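The Toothbrush Is Dry

There is a particular silence that comes out of a bathroom when a child of nine is pretending to brush his teeth. The tap runs. The light is on. Some humming, for atmosphere. Then he comes out, breathes on you as proof, and what you get is toast.

I started checking the brush. Dry as a biscuit. When I raised this, I was told it was a "fast-drying one".

Meifang Ren has been a dental hygienist in Stevside long enough to have heard them all. Her favourite excuse came from a girl who explained that she was saving her enamel for when she was older. Ren's own son, she admits, once wet his brush and put it back, every night, from September until she caught him in April.

"He put more work into not doing it than it would have taken to do it," she says. "I was nearly proud."
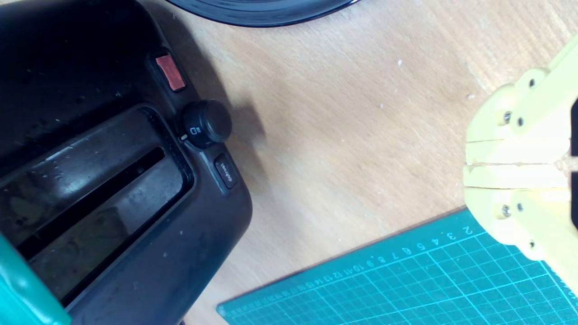 Her advice is dull and I have resisted it for years. Brush alongside them. Two minutes, same sink, elbows and all. No stickers, no app with a singing walrus. I have paid for the walrus. He sings very well and my son watches him with his mouth firmly shut.

So we've been at it for a month now, the four of us lined up in front of one mirror at ten to eight, dribbling. My husband turns out to have been a forty-second man for the whole of our marriage. The children were thrilled to learn this and now time him aloud.

As for toothpaste, the strawberry was rejected for being "too strawberry" and the mint is "spicy". We have settled on something that tastes of very little. I checked the tube for fluoride and asked no more questions.

Last night the brush was wet. So was the floor, and one of the towels, and the cat.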